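About Harholm

Who we are
Who we work with
What we charge
Our name
Contact

Most companies that offer to sort out your kitchen begin by telling you that you have a problem. We are not convinced you do. A lot of kitchens we get called to are fine. They have one bad drawer, a cabinet of lids that fit no known container, and an owner who has been reading too many articles about pantries.

Harholm is a small business that teaches people how to clear, wash up, put away and store things in an ordinary home kitchen. We run classes, we do home visits, and we write the plain printed guides that some of you will have picked up at the Blackburn store. We do not sell bins. We do not sell labels. If you came here looking for matching jars, there are plenty of other places that will be happy to see you.

How we started

Elsie Ellwood started Harholm after working for a home organizing franchise that she will name if you ask her in person. Her job was to go into houses and move food out of its packaging and into something more expensive. She did 75 kitchens that way. When she went back to a few of them later, the flour was on the counter in its paper bag and the canister was holding batteries.

She took from this that the canister had been a bad idea. Her employer took from it that the customer needed a follow-up visit, at the usual rate. They parted company in September of that year.

The first Harholm class was held in a church hall with one sink. The subject was what to do with a table after a meal. People thought it was an odd thing to pay for, and a few said so. Most of them came back for the next one.

What we doubt

We doubt the ten-minute tidy. We have timed it. A table that has had people cooking and eating at it takes as long as it takes, and telling someone it should be ten minutes only makes them feel slow.

We doubt "a place for everything." It sounds sensible until you own a fish kettle.

We doubt decluttering as a yearly event. The Cloltell method, which a good many of our clients have tried before they get to us, asks you to empty every cabinet onto the floor at once. We have met people living with the results of that. One family ate off a card table through most of a month.

We also doubt ourselves, which is why our guides get rewritten. The old guide to dish racks said to load plates from the back. We had no good reason for saying so, and a client pointed that out. The current one says to load them however they stand up.

What we teach instead

The main class is called Clearing the Table, and it runs for 3 sessions. It covers the stretch between the last person finishing and the table being usable again. We picked that stretch because it is where most home systems fall apart, ours included.

Food comes before dishes. That is the only rule in the class we would defend in an argument. Anything that can still be eaten gets dealt with first, then anything that is trash, then the plates and bowls. People nearly always want to do it the other way around because a stack of plates looks like progress. Meanwhile the leftovers sit out.
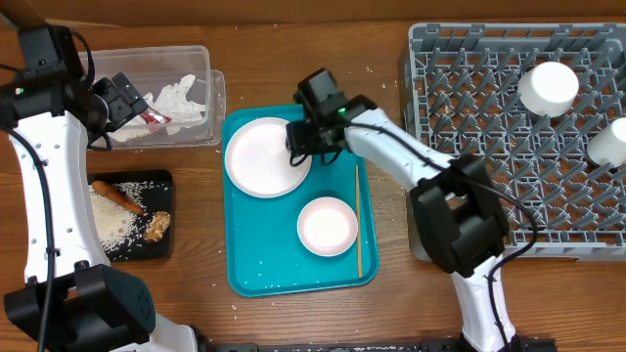
Rice is what we use for practice, uncooked, because cooked rice sticks to things and we would be there all night. It is also a fair test of whether somebody is clearing or just moving things about. A pile on a small black tray with a carrot lying on it looks easy enough to carry off in one go, until you notice the grains that have already got onto the teal serving tray with the plate and the smaller dish. Lift the dishes and wipe the tray, or you carry the mess to wherever the tray goes next. A single chopstick left on the side is the other classic: it rolls, it goes down behind something, and then you own one chopstick. Used paper towels and bits of wrapper can share one container while you work. We would like to say you don't need a container for this. You do, but any old one will serve.

The second session is washing up and the third is putting away. Neither one is thrilling. The Skerska handout on drying times is included, though we think it is too optimistic about wooden spoons.

Home visits

A visit is a morning or an afternoon in your kitchen, with you in it. We won't come when you are out, and we won't throw away anything you haven't handled yourself. If we think you don't need us, we will tell you at the door and charge you nothing. This happens more often than our accountant would like.

We don't do before-and-after photographs. Anybody can make a kitchen look good for one picture. Ask us how it looks after a winter of packed lunches.

Numbers, for those who want them

We print 3,000 guides a year and hand out 2,000 of them. The rest are in Elsie's garage, next to the fish kettle. We have been told we should say how many lives we have changed. We have no idea, and we are wary of any company that claims to know.

Getting in touch

Call or write before you buy anything. Tell us what is annoying you, and be as specific as you can: "the drawer by the stove won't shut" is more use to us than "I need to get organized." Class places are booked through the front desk at Blackburn, and visits are booked with Elsie directly.

Page last checked 14/08/2024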